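4 min read

Keep the Mending Pile Small

My grandmother's sewing machine was bought in 1962 and she used it mostly for repairs. She made a few dresses, but most evenings it was hems, pockets and split seams. I have her habit of keeping clothes. I was slower to pick up her habit of fixing them.

For years I had a bag in the closet with everything that needed work. At its worst it held a winter coat, two pairs of pants that no longer fit anyone in the house, and a robe with a torn loop. I called it the mending pile. It was a place to put clothes I felt bad about throwing away.

My friend Ans Vandenberghe runs a repair table at the library in August, and she turns away bags like mine. She takes one item per person. I thought that was unfriendly until I tried it. With one shirt in front of me, I sewed on the button and went home with a shirt I could wear.

I now think a household should have a limit. Ours is four. If a fifth thing needs fixing, one of the others gets fixed that night or goes out. People tell me this is wasteful, and I see their point, but a coat that sits in a bag for six years is wasted too. It just takes up space while it happens.

The bed is a good place to sort. It is big, it is flat, and you have to clear it before you can sleep.
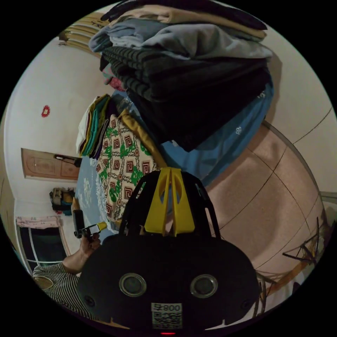
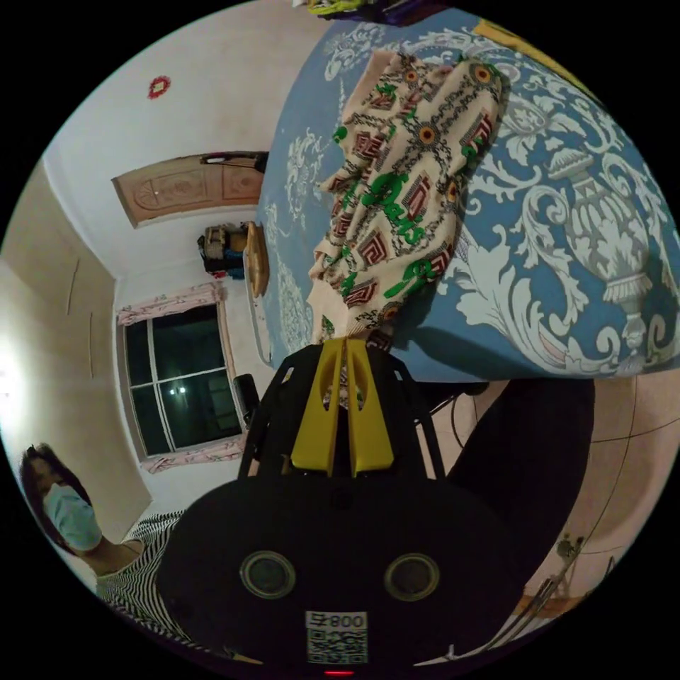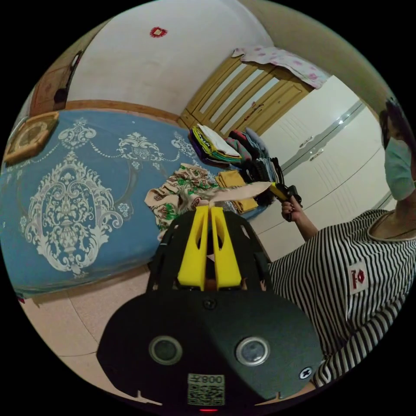 I don't think schools need to bring back a full year of sewing, as some of my neighbors want. An afternoon on buttons and one on hems would cover most of what goes wrong with clothes. The harder jobs - zippers, linings, anything with leather - can go to someone who charges for it, and we should pay them properly. Our tailor asks more for a zipper than I paid for the pants. I paid it anyway, and I still wear them.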